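Re-covering and re-taping the grid table on a two-arm cell

Posted June 8, 2026 by the Brondgate bench team
14 comments | 37 shares

The paper top on our two-arm cell gets replaced when it tears, when the tape starts to lift, or when the arms begin missing their cells. The last full change was in January. It takes one person most of a morning, and the arms are back in use the same afternoon. These are the steps we follow at Brondgate. They should work for any tabletop cell with a taped grid.

What you need

Brown paper on a roll, wide enough to cover the table in one piece. Blue painter's tape. A steel rule, a soft pencil, a sharp knife and a lint-free cloth. You also need the Nurkden layout file, which holds the taught position of every cell.

1. Park and lock out

Send both arms to their park positions from the pendant. Wait for them to stop, then switch off and hang your tag on the isolator. Lift off the plates and blocks and put them in a tray. Check the gripper cables while you are there. If the sheath has worn through anywhere, fix that first and leave the table for later.

2. Strip the old top

Peel the tape slowly, pulling it back on itself. Roll the paper toward you from the far edge. Wipe the table and let it dry.

3. Lay the paper

Start at the back and smooth it forward with your forearm. Any bubble will show up later as a height error when a gripper goes down to a plate. Tape the outside edges only.

4. Mark and tape the grid

Our cells are 200 mm square, measured between tape centers. Measure every line from the same corner. If you step the rule from one line to the next, small errors add up and the far column ends up out of place. Put the long strips down first, then the cross strips. Press each one from the middle outward. A slightly wavy edge does no harm, as the taught positions come from the centers of the cells.

5. Power up and check the reach

Take the tag off, switch on and home both arms at reduced speed. Put one plate at each end of the back row with a block on each, and run the pick routine one arm at a time. 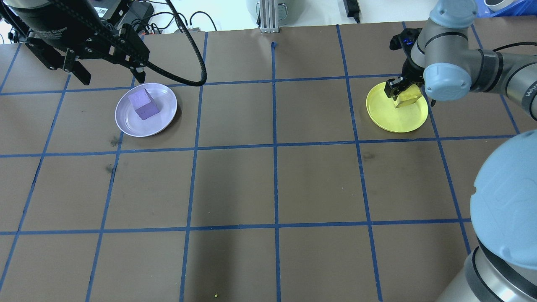
Keep a hand near the stop button for the first pass. Watch the cable on each gripper through the whole move, especially at the back of the table where there is the least slack. If a cable pulls tight, loosen the clip one position and run the move again. The back row is the hardest to reach, so if both arms are happy there you can go through the other rows quickly.

6. Check the wrist view

Open the Skosovex viewer and move one arm over each cell in turn with the fingers open. You want four tape lines around the cell and a plate that sits inside all of them. It need not be dead center, but it must not lie over the tape.
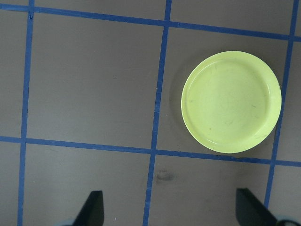 If a line leans more than a few degrees in the viewer, jog the wrist until it comes straight and save the new angle for that cell. Do this before you touch the X and Y values. Correcting position first and angle second means doing the position twice.

Scuffs on a plate can be left alone. Small marks on the table top are fine too, but stick to one rule: if the Gu detector reports a block in an empty cell, patch or replace that area. Don't raise the threshold to hide it. We did that once and spent two days finding out why real blocks were being skipped.

7. Run it in

Run 600 picks with no one changing anything, then look at the log. We accept 2 misses. More than that usually means a bubble in the paper or a cell that was taught before the wrist angle was fixed. Our last top went 1,025 picks before the first tape corner lifted, and a fresh strip over the old one was enough to keep it going.

Save the layout file under a new name and keep the old one until the run is finished.

Contact the bench team | © 2026 Brondgate | Back to top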